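Review: Brakari Bench Practice Guide for Robot Arms, second issue
Reviewed by Sumathi Unnithan for the Kamolrat equipment panel

The Brakari guide sets out rules for small robot arms used at a table. It is a ring-bound book with 15 rule sheets and a wall card. The panel used it through March on tidying tasks, with Venkatesh Venkataraman running the arm and Divya Warrier keeping the log.

The sheets on setting up are the strongest. Operators are told to clear the table of everything the task does not call for, to lead the arm's cable away from the objects being handled, and to confirm the status light before each run. The wording is plain and new staff needed no help with it.

Sheet 13, on release of soft items, is less satisfactory. It requires the gripper to be over the opening before the fingers part, yet gives no figure for the height. The two operators read it differently, and the panel has asked Brakari for a correction. Changing grippers is given a single paragraph and deserves a full sheet.

The wall card is well printed but repeats the rules in a different order from the book, which slowed checking by up to two minutes a run.

The guide is approved for bench use, subject to a local note on release height. Copies may be requested from Keerthana Alva.
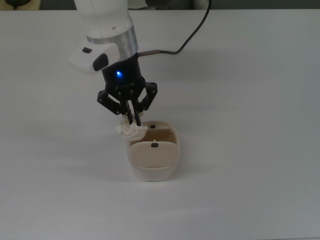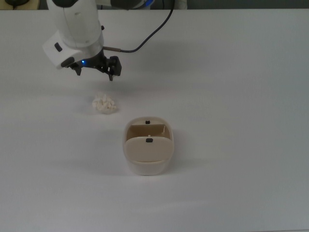

Bench work with crumpled paper and a small lidded bin: held in a three-fingered gripper (first), and on the table beneath an empty gripper (second).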